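3.2 Storage of soft fruit in small refrigerators

The Wultdale household survey recorded how fresh fruit was kept in homes with a second, compact refrigerator. Of the 200 homes visited in April, 121 used such a unit mainly for drinks and placed fruit in it only when the main refrigerator was full. Berries were usually moved from their retail packaging to a plate or shallow bowl before storage.

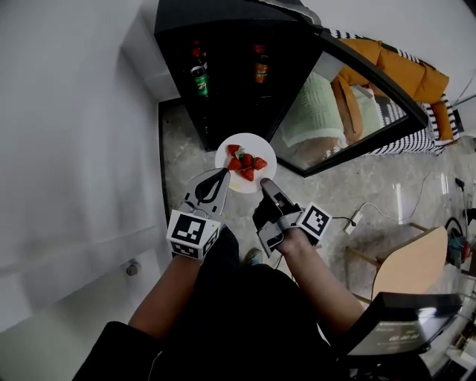
Figure 12. Strawberries on a small round plate in front of a glass-front mini refrigerator. The door is open, and a can and bottles are inside.

Does a plate keep strawberries in better condition than a deep bowl?
A plate lets the berries rest in a single layer, so those underneath carry less weight and bruise less easily. It also takes up more shelf width.

Shelf width was the limit most often reported by respondents. Where drinks already filled the lower shelf, plates were stacked on top of cans or left on the counter until space was cleared. Households that reserved one shelf for food reported fewer discarded berries, although the survey did not weigh waste. Storage times are compared in Section 3.3.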